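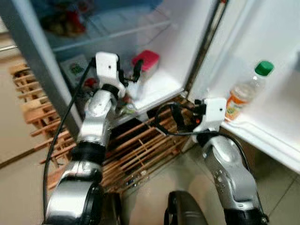
9/18/23 — Celda 3, mantenimiento de pinzas y cables

Por la mañana, revisión de las dos pinzas con Ismail. La derecha daba un error de comunicación intermitente desde el viernes, siempre con la muñeca girada hacia la puerta de la nevera. En el registro salen 234 avisos, casi todos en la misma postura. Medimos continuidad en el cable moviéndolo a mano y cae al doblarlo junto al conector. Sustituido por el de repuesto (caja Verbruggen, segundo estante). Queda uno solo, pedir más.

El cable nuevo es más rígido y hace un bucle más abierto al salir de la pinza. Karlijn propone acortarlo con una brida en el antebrazo. Probado: tira de la muñeca cuando el brazo se estira hacia el fondo. Brida fuera, de momento se queda con el bucle suelto. Hay que vigilar que no se enganche en la estantería de la puerta ni en los listones del soporte de madera.

Pinza izquierda: tornillos de la carcasa repasados, dos estaban flojos. Dedos limpios con alcohol. Puesta a cero repetida con Firnard cerrado, si no guarda el valor antiguo — ya nos pasó en enero.

Límites de movimiento. El borde delantero del suelo de la nevera sobresale y la pinza izquierda entraba demasiado baja. Subo el límite inferior 32 mm. Con eso llega todavía al recipiente rosa de la tapa plana. Con la caja blanca y verde de al lado no lo tengo claro, depende de cómo se coloque.

Por la tarde, 2000 ciclos de abrir y cerrar en vacío con la pinza derecha. Ningún aviso. Falta repetirlo con la muñeca girada, que es donde fallaba. Lo deja programado Roel.

Pendiente:
— Pedir cables a Verbruggen (Femke).
— Marcar en el suelo la posición del soporte, se desplaza al abrir la puerta con fuerza.
— Etiquetar el cable viejo y guardarlo, Thoa quiere abrir el conector.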